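Wattanapong Student Robotics Club
Picking cell, checklist before first run
Date: 4 August 2026
Checked by: Siriporn Onsri
Second person: Tùng Trịnh

1. Emergency stop pressed and released, both stations. OK
2. Speed limit set to 30 per cent for student programs. OK
3. Floor behind the arm free of bags and chairs. OK
Comment: two bags were moved to the shelf before I signed.
4. Cables on the wrist follow the arm and are tied. OK, with comment
Comment: the loop beside the wrist is tight. Please look at it again after 3 runs, with the drive off.
5. Cable tie ends cut short. NOT OK
Comment: the loose ends still stick out. Tùng will cut them before the next group.
6. Clamp at the bin corner tested by hand. OK
7. Bin sits flat on the boards. OK
8. Objects for the Grukdale task are in the bin and nothing is broken. OK
Comment: the sunglasses must stay in the set, but if a lens cracks, stop and take out all pieces before anyone continues.
9. Gripper fingers open and close at low speed. OK
Comment: soft objects with long pile can catch between the fingers. Do not pull them out by hand while the drive is on.
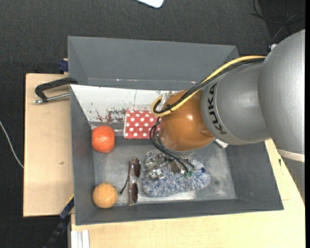

Theerawat Chaiyaporn asks that point 4 be done also when the group changes, not only in the morning. In March his group found a worn cable after 6 runs, and the list for that day had only one signature.

Agreed, I will add a line for it. Until the new list is printed, write the time and your name next to point 4.

Open points: 5
Next check: Siriporn Khunthong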